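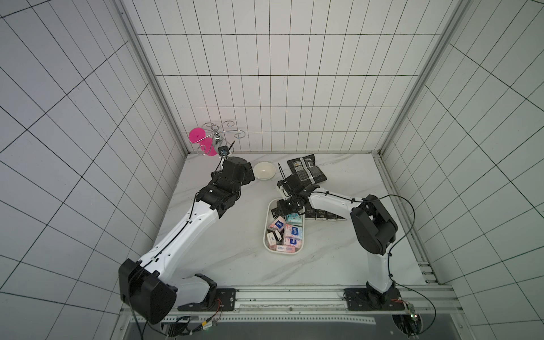

Can you hang cups on a mug tree if you don't have much counter space?

Counters with hardly any room are the best place for one! A tree takes up a small circle and uses the air above it, so a back corner that never did anything useful suddenly holds your everyday cups.

I got hooked on the idea after Jasmina Kos wrote in from Trutirstead about her kitchen, where the whole run of counter beside the stove is 22 inches wide. She had her cups in a stack, and the stack kept sticking (plastic ones are terrible for that). Now they hang in the corner, the kettle has moved forward, and she says she can make tea half asleep. I tried it at home the same evening and I'm a convert.

A few things I've picked up since then. Look at the handles before you buy a stand. Curled hooks are lovely and they keep a cup from sliding off when you bump the counter, but a chunky handle may not thread onto a tight spiral, so take your fattest mug to the store with you. Yes, I did this. Yes, I got looks.

Balance matters too. Hang the first cup on one side and the next across from it, especially if the stand is light. Plastic cups are forgiving – a heavy stoneware mug on its own can make a small tree lean. And let everything dry before it goes up, or you'll have a little ring of drips to wipe every morning.

If the stand is shiny, a dry dish towel takes the water spots off in seconds. I do mine while the toast is in.

Horácio Figueiredo asked what to put next to the tree. I keep one small bowl there for tea bags and spoons, and the snack packets go along the back wall where I can grab one on the way out. His go in a drawer, and he swears his last longer that way. I believe him, but I'm not changing!

One more for the bargain hunters: the kitchen swap at Yorath Hall is on 7th June, and Jasmina is bringing 2 stands she no longer needs. Bring your spare cups, bright ones very welcome, and come early if you want first pick. In the August issue we'll get to saucepan lids, and I already have far too much to say about those.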